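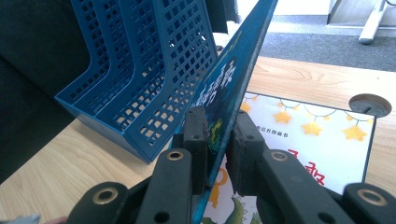
Hardback picture book, dark blue, on the desk.

Books, books, more books – the September swap

4 min read

Quick one this month as the printer wants everything by Friday and I've still got the bus times to type up. So, the children's book swap. It's back. Same hall in Zindwood, same muddle over parking, doors at ten in the morning and we shut when the shelves look sad.

How it works, for anyone new. Bring books, take books. One for one if you can manage it, but if your child turns up with nothing and goes home with three, fine. We had 300 left over after the spring one and they have been living in my hallway. Please take them. I can't get the hoover out.

What we're short of: picture books, always. Anything for under fives. First readers, the ones with big print and not much going on. Poetry. Books in other languages, we had two families ask last time and all we could offer was half a Spanish cookery set.

What we've got too many of: annuals. Ponies. Film tie-ins with the stickers already gone. Joke books, although these do go in the end, usually to somebody's grandad.

Please don't bring encyclopaedias. I know. They were expensive and they look lovely on a shelf. The last set went round the hall all day and came home with me, and it thinks there are fewer countries than there are.

Hardback or paperback?

Got asked this a lot at the school gate so here's my two penn'orth. For little ones, hardback picture books if you can find them. They stand up on a shelf facing out, they take being sat on, and the corners go before the pages do. Paperbacks are lighter for the bag and cheaper to replace when left on the Prenaswood bus. Board books for chewers.

Covers that come off (the paper jackets) – take them off before bedtime reading and put them somewhere flat. Or do what we do and lose them under the sofa for a year.

If a spine has split it isn't the end. Proper book tape, the cloth sort, not the clear stuff from the kitchen drawer which goes yellow and brittle and takes the print with it when you try to peel it off. Open the book in the middle, lay it down, work outwards a few pages at a time either side. Press as you go. Then glue if it needs it, a thin line with a brush, greaseproof paper between anything you don't want stuck, and a pile of heavy things on top overnight. This is where an encyclopaedia does come in handy.

Scribble: pencil comes out with a soft rubber, go gently and in one direction. Biro doesn't. Wax crayon, sometimes, if you lift it with the back of a spoon and are patient, which I am not. Felt tip, leave it, call it character.

Smells. Damp ones want airing, stood open like a fan in a dry room out of the sun. A week is normal. Somebody swears by a tub of bicarb shut in a box with the books and I have tried it and it does help a bit. Mould is different. If there's fluffy stuff on it please put it in the bin and dont bring it to the hall, it spreads to the others.

Sticky covers, barely damp cloth, dry straight away. Only on the shiny kind. Not on cloth, I learnt that on a 1949 animal alphabet of my mum's and the dye came off on everything including me.

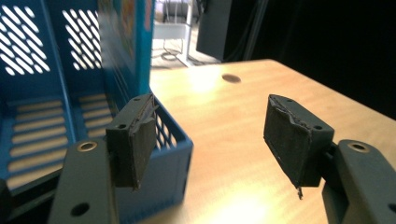
Old ones – worth anything?

Mostly no, sorry. People do ask and I feel mean. Old doesn't mean rare, and children's books have usually been loved to bits, so condition drags the price down. A first printing in its jacket with nobody's name in crayon inside, different story. Urquijo, the second hand shop on the corner by the chemist, will have a look for nothing if you catch them when it's quiet. Not Saturdays. They won't value by phone so please stop ringing.

If it's a family one my advice is keep it and read it. Write the names in the front, all of them, with the year.

Reading aloud corner

New thing this time. Cushions and a rug at the far end, away from the tea urn. A story every half hour, none longer than ten minutes. Any grown up can have a go, put your name on the sheet by the door. You do not have to do the voices. Children can read too if they fancy it, and last time we tried somthing like this the older ones were much better at it than us.

Bring a favourite from home if you like, but put your name in it or it'll end up swapped. This has happened. There were tears (mine).

The 100 club

Some of the Valis Road lot have been keeping count of the books they finished since Christmas and a few have gone past 100. Very well done. Picture books count. The same picture book nine nights running counts once, I've been told, though I'd argue it. Certificates at two o'clock by the stage. One family has set its sights on 1000 before secondary school, will report back.

Bits and bobs

Drop off is the evening before, five till seven, side door. Bags or small boxes only, banana boxes are too heavy once full and my back isn't what it was.

Tea and squash free, cake 50p, bring change.

Pushchairs in the porch please.

Leftovers go to the Prenaswood playgroup first, then the surgery waiting room, then back in my hallway.

Bus times overleaf if I've got them done.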